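Hands wanted for our robot open day in Urnville

Hi, I'm Jingyi, and I look after visitors at the Urnville workshop. We're opening the doors again this November and I'm after 7 people to help me run the demonstration — no robotics background needed, just a bit of patience and a clear voice.

Most of the day is spent at the simulator. Visitors sit down with a controller and try to steer Odik, our two-fingered gripper, through a virtual course before they go next door to watch the real arm. You'd be the person beside them saying "back up a bit" in a friendly way. I did it all last year and came home with no voice at all, but gosh it was fun!

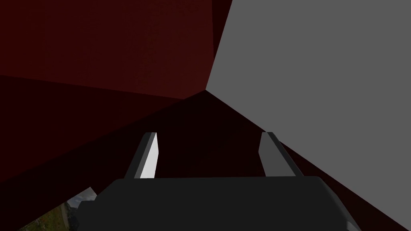 The gripper view in the simulator, up close to the red and grey surfaces.

Helpers get lunch, a travel allowance of $95 and a training evening with Bello Igwe, who built the course and knows every corner of it. Bello's session starts at 7 pm and goes for nearly two hours, and you do need to come to that one. If you're driving in from Skavthorpe, tell me and I'll try to sort out a carpool.

On the day itself we start at 10 am. You can sit or stand, whichever suits you, and the room is fine for wheelchairs. Teenagers are welcome with a parent's okay.

Keen? Drop me a note at the front desk with your name, a phone number and whether you'd like mornings or arvos — Jingyi Su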